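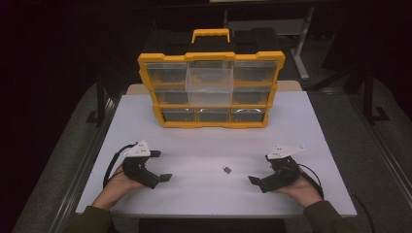

Nine clear drawers, a carry handle and a frame the colour of a school bus. The small parts organizer earns its bench space.

There is a particular sound a good little drawer makes when it slides home, and if you know it, you probably own a jar of mixed screws you feel guilty about. I have owned several. One of them moved house with me twice before I finally tipped it out on a tea towel one night in November and sorted the lot, and I can tell you it was the best evening I'd had in weeks!

The case that started it was a yellow organizer with see-through drawers, three across and three down, with a handle on top so you can carry the whole business to the job. I had always used the flat kind with a hinged lid, the kind you open on your lap and then regret. An upright one changes how you work. You pull a drawer partway, fish out the cup hook, and push it back without disturbing anything else on the table.

Kerstin Petersen has been converting people to drawers for years. She runs a repair evening in Furkatitz, above the old Shevchuk shoe shop, and her rule for newcomers is wonderfully relaxed: sort by what you're trying to fix. So she has a drawer for curtains, a drawer for bikes and a drawer for cupboard doors, and each one holds a cheerful mix of screws, clips and springs that would horrify a hardware store.

"If I'm fixing a cupboard I don't want to visit four drawers," she told me. "I want the cupboard drawer."

Svitlana Prokopenko, who shares the bench with her, does it the opposite way. Everything goes by type and then by size, with a paper label taped inside the front where it won't rub off. She counted her stock last winter and got to 400 pieces, 11 of which she couldn't name. Those live in a drawer marked "ask Kerstin." (I've seen it. One is definitely part of a blind.)

I've ended up somewhere between the two. My top row is what I reach for every week — picture hooks, wall plugs, felt pads. The middle row is fasteners by size, and the bottom is odds and ends: spare keys, tiny latches, the little grey bits of metal that fall off things and turn up under the couch. A pale tabletop helps enormously with those, by the way. I used to sort on a dark desk and lose a washer every time.

A few things I've picked up along the way. Take a drawer right out when you fill it, and fill it only to about two-thirds, or the small stuff rides over the back and jams the one below. Put anything heavy at the bottom. Leave one drawer empty for a month, too, and see what ends up in it. Mine filled with batteries, which told me exactly what I'd been missing.

As for which organizer to get, I've used a Bellex and a Lesov and been happy with both. Try the drawers in the shop if they'll let you, especially the middle one, and pick the whole thing up by its handle before you pay. Kerstin brings a pocketful of screws along when she goes shopping for hers, and gives the case a good shake in the aisle.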